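Evaluation of the Tamby Countertop Arm Kit for Light Kitchen Tasks
Final report, Assistive Technology Project Module
Wondgate College, School of Engineering

1. Purpose of the project

The project group was asked to assess whether a robotic arm sold as a ready-made kit could be recommended to the college's independent living unit. The unit supports residents who find it tiring to reach for, lift or put away small items in the kitchen. The product chosen was the Tamby, a single-arm kit supplied by Bododitz and sold with a printed manual, a control program and a year of telephone support. The group did not compare it with other makes, as the module budget covered one kit only.

2. Method

The work was carried out on a fitted kitchen counter with everyday goods and appliances left in place. The group considered that a cleared bench would give results of little use to the unit. Tasks were drawn up from a short survey of residents and grouped under two headings: moving a small object to or from a tray, and putting dry goods away in an organiser.
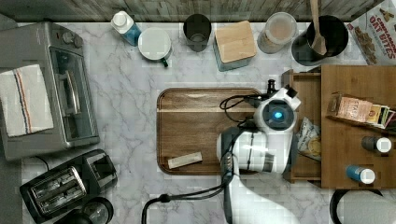

Each task was attempted 13 times. An attempt was counted as complete only if the object came to rest within the target area and no other item had to be set upright afterwards. The operator was permitted to stop the arm at any time, and a stopped attempt was recorded as a failure. Operators changed places after each task so that practice would not favour one part of the results.

3. Findings

Setting up was simpler than the group had expected. The manual is clear on fixing and first start, although the section on calibration refers to menu names which do not appear in the current version of the program. Two members of the group lost most of an afternoon to this before the support line supplied a corrected page.

Rigid objects with flat sides gave the best results. Soft packaging was harder to manage, and crisp bags and foil pouches were often pushed along instead of being lifted. The supplier offers softer finger pads as an extra -- these were not included in the kit under review.
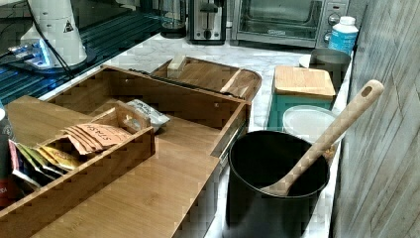 Tasks involving the organiser took longer than those on the tray. The arm has to come down between upright sides, and the control program slows it considerably when it is working close to a surface. Residents who watched a session in January did not object to the pace, but several asked whether the arm could be made to pause by voice. The present version has no such function.

Cable routing should be considered before purchase. The supplied clips are meant for a desk edge and did not hold well on the counter. The group used 3 adhesive clips of its own and found these satisfactory.

4. Cost

The kit was bought at the education price of 600 pounds. Finger pads and a longer power lead are charged separately. The support agreement may be renewed each year, and the unit would be advised to do so for at least the first renewal.

5. Recommendation

The group recommends the Tamby for supervised use with boxed or solid items. It does not recommend the kit for unsupervised use, nor for any task involving hot food or liquids, neither of which was tested. The Huang Fund has agreed to consider a request for the finger pads, and a further set of attempts with soft packaging is proposed for next year's group. The record sheets and the corrected calibration page are held in the module office.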